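Packing light for the ferry

June 21, 2022

We are going back to Midberg in August, for seven nights this time, and I have decided to take one bag. Last year I took two and a coat over my arm, and I carried all of it up the hill from the harbour because the bus had stopped for the day.

The ferry is run by Cruzado and the foot passenger fare has gone up again. It was 2 pounds more than I remembered when I booked. You can still take as much luggage as you can carry, so the one bag is my own rule.

The bag is a Flukamis, the smaller of the two they make. Empty it weighs 700 grams on the kitchen scales. I bought it second-hand and one of the zips sticks, but candle wax sorted most of that out. It has a flat pocket at the back where I keep the tickets and a paper map, as the phone signal goes once you are past the breakwater.

Clothes are the easy part. Three shirts, two pairs of trousers, the grey jumper, and enough socks to get to the middle of the week. There is a launderette behind the church in Midberg and it takes coins only. I wear the boots on the boat.

The washbag is where I went wrong before. It came to 460 grams last year and half of that was shampoo I brought home again. I have now cut it down to soap in a tin, a small tube of toothpaste, a flannel, plasters and a toothbrush. I looked at folding toothbrushes and at sawing the handle off an old one, and decided against both. A full-length one fits across the bag if it goes in at a slant.

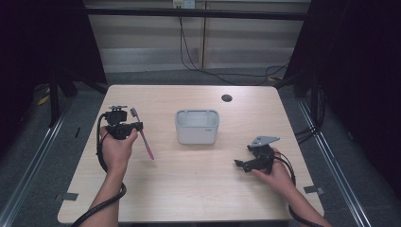
Pink toothbrush, full-length handle.

Books are harder. I read more on holiday than at any other time, and the shop in Midberg sells mostly tide tables and jigsaws. I am allowing myself one thick paperback and will swap it at the guest house, where there is a shelf on the landing.

Food for the crossing goes in a separate paper bag, which I don't count. Cheese rolls, apples and a flask. The café on board is all right for tea but the queue is long for the first hour.

I still want to walk out to Grornunero if the path has been mended. It was shut at the second stile last summer. If anyone has been along there since Easter, please leave a comment and let me know whether I need the gaiters.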